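Notes from the Dakalano button works, typed on the bus home so forgive the mess

Got there late. Bus dropped us at the wrong gate, long walk round the fence, wind straight off the river. Sign on the door said visitors ring twice. Rang twice. Rang again. Finally a kid in an apron let us in and pointed up the stairs.

The works does one open day a year, in March, and I have missed it three years running. They make buttons. Shell, horn, corozo nut, a bit of polyester for the uniform people. Used to be four shops like it in the valley, now there's Dakalano and there's Gedik across the bridge, and Gedik only does the dyeing.

Tour starts in the nut room. Corozo comes in by the sack, looks like something you'd dig out of a yard, and it has to dry before anybody cuts it. They told us 40 days on the racks. Smell is nice, a bit like old bread. Slicing is done on a saw older than my mother and LOUD, bring earplugs, they had a bowl of them but it was empty by the time our group came through.

Then blanks, then turning, then holes. Two-hole and four-hole are drilled on different machines, which I did not know. The man on the four-hole machine has been at it 30 years and did not look up once. Fair enough.

Tumbling room next. Barrels of buttons going round with wooden pegs and wax, all night sometimes. We got to put a hand in a finished batch. Warm! Very smooth. I could have stood there all afternoon but we were holding up the group behind.

Dyeing we didn't see, obviously, that's over at Gedik. They had sample cards though, 62 shades, and a long speech about why navy is the hard one. Something about the nut drinking the blue unevenly. I wrote down half of it and can't read the other half.

Upstairs is the sorting floor, and past that the odds and ends room where they let you buy. This was what I came for. Bins of seconds, end-of-run stuff, old cards from when they sold to shops direct. Small drawers are the way to go for this kind of thing, I'm a drawer person, have been since I gave up on jars.

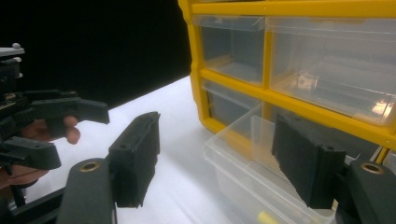

Washington Meireles wrote to me afterwards that I'd got the wrong end of it with the seconds, that most of them are only off in color and the holes are fine, so you should buy by the handful and match them at home in daylight. He also says the horn ones should never go in a washing machine, and that I ought to have asked about the shell, as they cut less of it every year.

Well, I didn't ask about the shell. No time. They start closing up early and the woman at the till was already counting change. I got a bag of brown four-holes for the gray coat, some toggles, and one card of tiny greenish ones marked Culier, an old dress line apparently. No idea what I'll do with those. Paid 45 for the lot, more than I meant to.

Food: there's a table in the yard with soup and rolls. Soup good, rolls gone. Toilets are down the outside steps, mind the last one.

Getting there, if you want to go next year. Take the valley bus and stay on past the first Dakalano stop, thats the warehouse, you want the second. Parking is hopeless. No booking, they just take people up in groups, and the morning groups get the longer tour with the engraving bench. Ours skipped it. Tang, the engraver, had gone home by then, so all we saw was his bench with a cloth over it.

Would go again. Earlier, with a bigger bag and a proper list of what coats need what. And I still want to see the dyeing, Gedik people apparently let you in if you write first, so I'm going to wirte first.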